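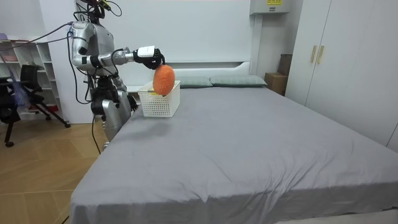 Seasonal Housekeepers and Laundry Help, Haltarcombe Guest House

Posted 12/26/20

We need people for the spring season, start in March. Two full time housekeepers, two part time for laundry. Could be the same person for some of it if you want more hours, talk to us.

Small place, old building, lots of stairs. No elevator. Please read that line again before you apply, we had people quit last year over the stairs.

What the job is

Stripping and making beds. Bathrooms. Floors, dusting, windows on the inside. Restocking towels, soap, coffee, tea. Hauling linens down to the laundry room and back up again. Folding. A lot of folding.

Laundry shifts are washing, drying, pressing pillowcases and tablecloths, mending small stuff if you can sew (if you can't, fine, put it in the mending bin). The big dryer is slow and sheets have to be done in order or mornings get ugly. You will be shown.

Checkout is at 11, check in from 3. So the middle of the day is busy and the rest is pretty calm. Weekends are when we fill up, so expect to work most of them. Everyone gets two days off in a row, not always the same two.

Family rooms take longer. Toys under beds, crumbs, crayons, all that. Anything left behind gets bagged and labeled with the room and goes to the front desk, even one sock. Families call back for the oddest things and they are so happy when we have it.

Hours

Full time is 40 a week, days, start 8:30. Part time laundry is mornings, 7 to noon, four days. Some evenings in the high season when a wedding party is in, extra pay for those and you can say no.

Pay

Hourly, paid every other week. Full time housekeepers start at $658 a week before taxes. Laundry is the same hourly rate. Tips left in the room belong to whoever cleaned the room, we don't pool. Raise after the first season if you come back.

Lunch is included on shift. Soup, bread, whatever the kitchen has going. Tell us about allergies.

Room on site: there are a couple of small staff rooms in the back house, shared bath, cheap rent taken out of your check. First come first served. No pets, sorry.

Who we want

Experience is nice but not needed. We would rather have someone who shows up on time and asks when they don't know. You should be OK lifting a full bag of wet towels and being on your feet most of the day. Good with guests in the hallway, a hello is enough, no need to chat.

Enough English to read the room sheet and the labels on the cleaners. Other languages very welcome, Finnish or Spanish especially.

Must be 18. Must be able to legally work here. We call references, so give us ones who pick up the phone.

Allergic to strong cleaners? Say so. We switched most things over to Wimavel, unscented, but the descaler for the showers still smells and someone has to use it. Gloves and masks provided.

Shoes: closed toe, non slip, your own. Shirts and aprons we give you. Three shirts each, you wash them here with the rest.

Schedules are on Trallix, which is an app, free, works on any phone. If you don't have a phone there is a printout by the kitchen door. Swap shifts however you want as long as it's in there by the night before.

Training

First week is paid same as any other. You go around with one of the regulars for the first few days, then do rooms on your own and somebody checks them. Nobody expects you to be fast. Most people get the hang of the corners on the fitted sheets by the second week, the attic rooms take longer becuase of the ceiling.

Getting here

Bus stops at the bottom of the hill, then ten minutes up. First bus gets in too late for the 7:00 laundry shift so you'd need a ride or a bike for that one. Parking behind the Peltonen barn, not in front, front is for guests.

How to apply

Send a short note with your name, phone number, which job, when you can start and two references. No cover letter needed. Resume if you have one. You can also drop it off at the desk, ask for Sirkka Harju. She does the hiring and she will call you, usually evenings, so pick up if its a number you don't know.

We'll talk to people as the notes come in and stop when we're full. If you worked here before just call, you don't need to do all this again.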